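Triin Laur wrote the music for *Saithong* in a rented room above a tile showroom, on an upright piano with two dead keys. The film, a ghost story set in a river town, ran for three weeks in a handful of theaters and then vanished. The score has now been restored from the original session tapes and comes out on the Govemwood label in April.

Laur is not sentimental about it. "I was paid late and the mix was bad," she says. "In the theater you heard the river and you heard people shouting. You didn't hear much of me."

She got the job through the film's director, Haiyan Wei, who had seen a short she scored while still a student. Wei wanted no strings. The distributor wanted nothing else. They settled on a group of 3 cellos, a harmonium and a bass clarinet, and Laur had nine days to write for it.

"Haiyan would hum things to me over the phone," she says. "They were never in tune, but the rhythm was always exact. The main title is her rhythm. I just found notes for it."

The cue most people remember is the one for the ferry crossing, where the harmonium holds a single chord for nearly 2 minutes while the cellos slide down underneath it. Laur says the chord was a practical choice. The player, Cuiping Yuan, had a sore wrist that week and asked for something she could hold without moving.

Yuan remembers it differently. "My wrist was fine by then," she says when I call her later. "Triin had the chord from the first day. I think she liked it and wanted an excuse."

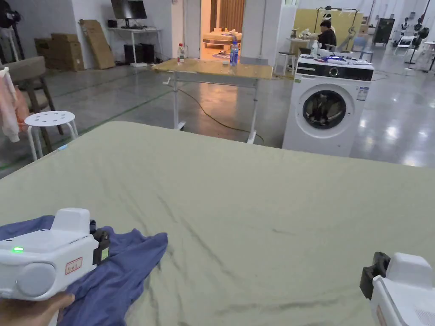

*Navy garment on green cloth.*

The tapes were thought lost when the production company, Bunitine, closed its offices. Jinfeng Mao, who runs the reissue program at Govemwood, found them in a storage unit along with the company's tax records. The boxes were labeled with reel numbers only, and reel 401 turned out to hold the whole ferry sequence, including four takes that were never used.

"The tape was sticky and two of the reels had to be baked before we could play them," Mao says. "After that it was mostly a matter of matching cues to the picture. Triin's written score has bar numbers that don't agree with anything."

Laur admits to the bar numbers. She renumbered the score halfway through, after Wei cut the opening funeral, and never went back to fix the first half.

The album puts the funeral music back. It runs a little over five minutes and has never been heard outside the studio. Laur was against including it at first and asked for a day to think it over. "I listened to it once in the kitchen," she says. "The clarinet is sharp at the end. I told them to leave it."

The first pressing is 818 copies. Mao says that was the number of sleeves the printer could deliver on time.

Laur has not scored a horror film since. She teaches orchestration and is finishing a set of songs for the soprano Jiahui Ren, with a text about salt miners. Wei has sent her a new script, which she has read twice.

"It has a ferry in it," she says. "I asked her to change it to a train."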